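Frequently Asked Questions: The Zollano Fellowship in International Relations

What is the Zollano Fellowship?

It is a one-year research post for scholars working on diplomacy, treaty law, border disputes or foreign aid. Fellows spend the academic year in residence at the Zollano Center, keep an office there and give one public talk. There are no teaching duties.

Who can apply?

Anyone who holds a doctorate in political science, history, law, economics or a related field, or who will have defended by the time the fellowship starts. Former diplomats and aid officials without a doctorate may apply under the practitioner track if they have a book or long report in progress. Citizenship doesn't matter. The Center sponsors visas for fellows who need one, and the paperwork should be started as soon as an offer is accepted.

How many fellows are chosen each year?

Five. Last year there were 39 complete applications. Incomplete applications are not read, so please check that both of your letters have arrived.

When is the deadline?

Applications close in December, at 5 p.m. Eastern time on the date shown on the form. The form locks at that time and cannot be reopened.
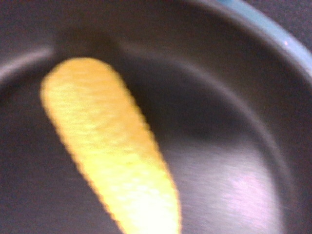 Letters of recommendation may come in up to two weeks after the form locks. Your referees will get an upload link by email once you enter their addresses. If a referee hasn't received the link, have them look in the spam folder first, then write to the fellowship office.

What should the research proposal look like?

No more than 3,000 words, not counting the bibliography. State the question, say what has already been written on it, and explain which sources you plan to use. If you need archives that are closed or only partly open, say whether you have applied for access. Proposals on current negotiations are welcome, but the reviewers will want to know what you will do if the talks stall or the documents stay sealed.

Can I send a writing sample that has already been published?

Yes. A chapter or an article is fine. Co-authored work is accepted with a short note on which sections you wrote.

Does the Center favor any method or school?

No. Past fellows have done archival history, survey work, formal modeling and legal analysis. Catríona Fitzgerald wrote most of her book on fishing rights and maritime boundaries here, and the fellow in the next office was coding ceasefire agreements. 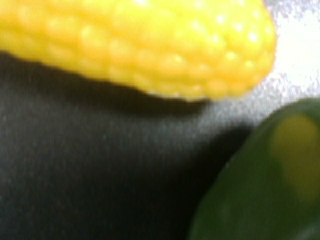 Close-up: yellow, with rows of small rounded bumps.

What does the fellowship pay?

A monthly stipend, health coverage and a travel allowance. The amounts are set each spring and listed in the offer letter. Fellows on paid sabbatical may take a reduced stipend – the Center will work out the difference with your home institution.

Is housing provided?

No, but the Center holds 13 apartments at Isaksson House, a short walk away, which fellows and visiting faculty can rent at a fixed rate. Families get first choice of the larger units. Pets are not allowed.

What libraries can I use?

Fellows have full borrowing rights at the Ernelar Library, including the treaty collection and the government documents room on the lower level. Interlibrary loan is free. The map room is open by appointment only, and bags have to be left at the desk.

May I bring a research assistant?

You may hire one locally, paid by the hour from your travel allowance. Assistants get a library card but no office space. 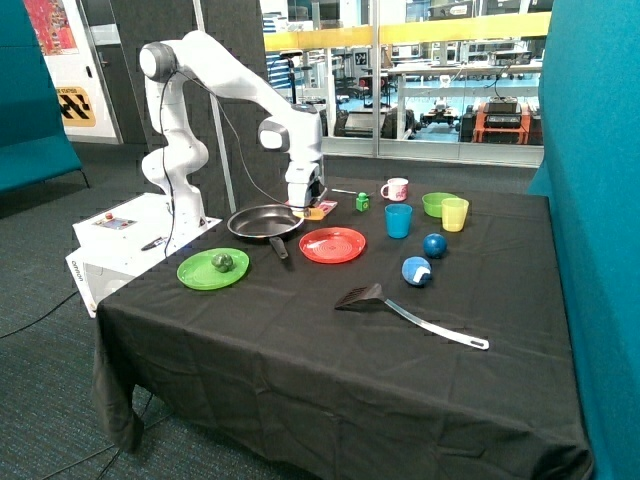 By Cillian Ó Dubhghaill, Fellowship Office

Can I defer?

Only for illness, parental leave or a visa delay, and only by one year. Write to the office before you sign the offer letter if you think you may need to. Deferral for another fellowship is not allowed.

Can I reapply if I'm turned down?

Yes, as many times as you like. You will need a new proposal or a clearly revised one. Letters are not carried over from year to year, and the office can't give comments on individual applications.

How will I hear about the decision?

By email, to the address on your form. Please don't call to ask about the status of an application.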